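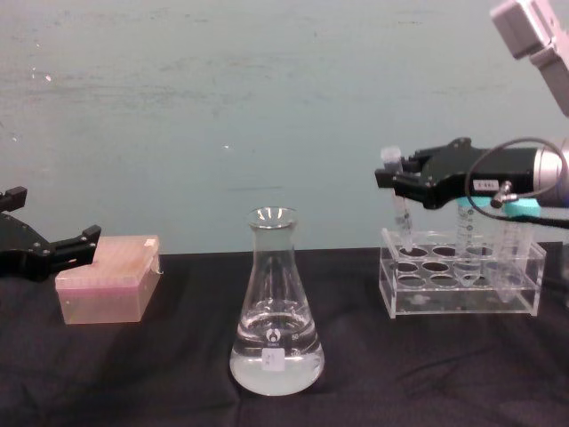 Getting smells out of glass, plastic and other things with narrow necks

Most of what goes wrong with a bottle goes wrong in the last two centimetres, where no hand fits and the brush goes round and round looking busy. I make cordial and vinegar in a small kitchen in Keston, and I've ruined enough of both to have opinions.

Cloudy glass
Hard water leaves a white film that dish soap won't shift. Half fill with white vinegar, top up with warm water, leave overnight. If it's still cloudy in the morning, do it again. If it's cloudy after that, the glass is etched and you now own a vase.

Gunk at the bottom
Uncooked rice, a spoonful, with a squirt of detergent and a splash of water. Swirl, don't shake. Coarse salt works too, and so does crushed eggshell if you enjoy picking eggshell out of the sink afterwards. My neighbour swears by denture tablets and he's right, but he also buys them anyway. One tablet per bottle, warm water, a couple of hours.

The brush itself
Buy one with a bendy wire and a tuft on the end. The ones without a tuft have a bare metal tip that scratches a neat little circle in the base. Hang it bristles down. Mine lived upright in a jar for a year and grew something grey.

Garlic, onion, curry
Glass forgives. Plastic remembers everything you've ever cooked. For tubs with lids, make a paste of bicarb and water, smear it about, leave it a day with the lid off, then put the tub in the sun. Sun does wonders for tomato stains as well. Boonsong Onsri, who runs the Thai cooking nights at the hall, stuffs his tubs with scrunched newspaper and shuts them in the cupboard for a week. I tried it and it worked, though the tub smelled faintly of the property section.

Lids and seals
Pull the rubber ring out. Go on. That's where the smell was. Wash it in hot soapy water, dry it flat, and if it's gone tacky throw it away. I keep spares in a tin marked FUSES, for reasons lost to time.

Drying
A bottle put away damp will smell like a pond by September. Stand it upside down over a chopstick so air can get in, or on a proper rack if you're the organised sort. I knocked one up out of scrap pine with 13 dowels, two of which lean. For the last few drops, roll a strip of paper towel tight, feed it in and leave the end poking out so you can retrieve it. Guess how I learned about the end.

Labels
Soak first. Whatever glue is left comes off with cooking oil rubbed in and left for ten minutes, then detergent. Eucalyptus oil is quicker and makes the kitchen smell like somebody has a cold. Don't use it on clear plastic, which can go foggy.

One warning
Never mix bleach with vinegar, in a bottle or anywhere else. Pick one, rinse very well, and open a window if it was the bleach.

Corks: don't bother washing them, buy new ones.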